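**Incidencia n.º 222 – Servicio de Lencería, Residencia Skurnel**
Estado: en seguimiento
Solicitante: Mercedes Ospina, Administración
Responsable: Efraín Villanueva

**Descripción inicial**

La solicitante comunica que la tela verde oliva colocada sobre el textil estampado se desplaza con el uso y pierde su alineación. Solicita que se determine si procede sustituir la pieza o si basta con modificar su colocación. El textil de base, con estampado en marrón, rojo y blanco, no es objeto de reclamación.

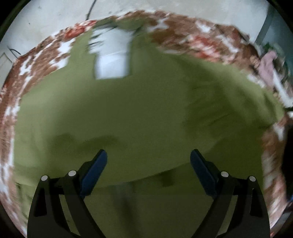
**Primera actuación**

Se comprobó la referencia de la pieza en el inventario: lisa, sin estampado, suministrada por Tredness en el mes de febrero. No consta en la ficha ningún sistema de sujeción. Se indicó a la solicitante que no utilizara alfileres ni cinta adhesiva en tanto no se resolviera la incidencia.

Jairo Cárdenas consultó al proveedor si el artículo admite una base antideslizante cosida. La respuesta, recibida a las 16:40, fue afirmativa, con la salvedad de que el cosido anula el derecho a devolución.

**Segunda actuación**

Se acordó probar primero la colocación en diagonal, conforme a la pauta vigente en la sala Fosa, y aplazar cualquier costura. La pieza verde debe quedar extendida en sentido oblicuo, con el estampado visible a ambos lados.

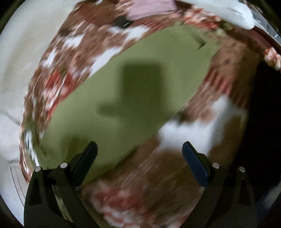 La prueba se mantendrá hasta la próxima retirada de ropa para lavado. Se ruega al personal de turno que anote en este mismo registro todo desplazamiento que observe – con indicación de la hora – y que se abstenga de recolocar la pieza sin dejar constancia.

**Pendiente**

- Confirmación de Mercedes Ospina sobre el resultado de la prueba.
- Presupuesto de la base antideslizante, solicitado al taller Zapata.
- Autorización de Aníbal Rengifo en caso de optarse por la costura.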